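Skataneo - co-op save gone after August patch?
Asked by Roya Mirzaei

Two of us had a shared farm in Skataneo. Since the patch it only loads for the host, and my slot says "no world found". Is it lost?

Farhad Ansari
Same here. Following.

Ksawery Sikora
Not lost. The patch moved co-op worlds to a new folder and guests have to be invited again. Have the host open the world, go to Players, remove you and send a new invite. Restart the game before you accept it - mine failed twice until I did that.

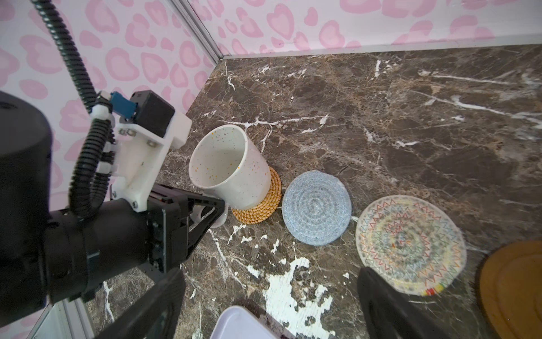
Your inventory should come back with the invite. If it doesn't, the host can roll back to one of the last five autosaves. Copy the save folder first.

Tahmineh Amini
Or just play Bomska lol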